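Home | Jobs | Gallery | Rooms | Shop notes | Contact

Ceiling and lights, back unit at Prakstead

4 min read

Quick page this one, meant to get it up in February and didn't. People keep asking about the ceiling in the Prakstead unit so I'm putting the ceiling stuff in one place. Floors and doors are on their own page, link's in the menu under Rooms. Notes first, picture further down.

The room

Back unit, the one behind the loading door. 1296 square feet if you believe the lease. White up top, and it was going to stay white, no argument there. Had one quote to drop in a grid ceiling with tiles and hide the lot. Too much money and we'd lose the height. So the ribbed panels stay where everyone can see them.

Cleaning

Took longer than the painting would have. Dust sits in the ribs like you wouldn't believe. Long-handled brush first, dry, then a damp cloth on a pole, then go back over the streaks. Don't start with the wet cloth. We started with the wet cloth.

Did it in strips, door end to back wall. Neck was gone by lunch.

Seams

The dark lines where the panels meet. Talked about filling them, got a tube of white stuff from Bergeron, tried a bit in the corner behind the shelving. Looked like toothpaste. Scraped it out again, left the rest alone. You stop noticing them after a week.

If you do want to fill yours, do it before the lights go up. Getting a ladder in under a hung fixture is no fun at all.

Lights

Lusberg fittings, hung down a bit off the ceiling, not tight against it. Went back and forth on the height for ages. Too high and the benches are gloomy, too low and the tall ones among us are ducking. Settled it with a bit of string and a roll of tape, which I recomend to anybody.

Cool white lamps. Warm ones were nice for five minutes and then you couldn't tell navy thread from black. Swapped on the Thursday, warm ones are in a box under the sink if somebody wants them.

The old tubes buzzed. These don't, or I've gone deaf to it.

Cable

Wanted everything in trunking. Budget said otherwise. Most of it runs neat enough and one bit just hangs. Keep meaning to get a couple of clips on it. Bag of 100 clips in the drawer, used six, no excuse.

White cable on a white ceiling is the trick, if there is one. First lot that turned up was black and it went straight back.

Picture

Looking up, tilted a fair way back.

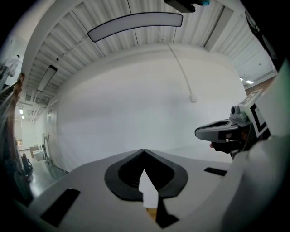

Ribbed white panels, the two dark seams, and that white cable swooping down to the little box on the back wall. Clips still to come.

What it cost

Fittings were the big one. Brushes, poles, cloths and the tube of toothpaste came to 74 dollars all in, and we still have the poles. Brackets were Skirell, bought as a job lot, a few left over. Labour was us so I'm not adding it up.

Still to do

- clips, see above
- wipe the fittings down, they pick up dust faster than the panels do
- decide on a colour for the wall by the door (grey again probably)
- somewhere better to keep the long ladder

More when the walls are done. No promises on when.

Comments (4)

ribsandbeams: We've got the same kind of ceiling and painted the seams white instead of filling them. Small roller, one coat. Looks fine from the floor, rough up close.

Northside Sewing Room: What height did you end up with for the lights? Ours are way too high and I'm squinting by three o'clock.

 reply from page owner: will measure when I'm next up the ladder. Lower than you'd think. Do the string thing, cheaper than guessing.

tallowcat: please clip the cable, it's all I can look at now

Older: Prakstead floors | Newer: none yet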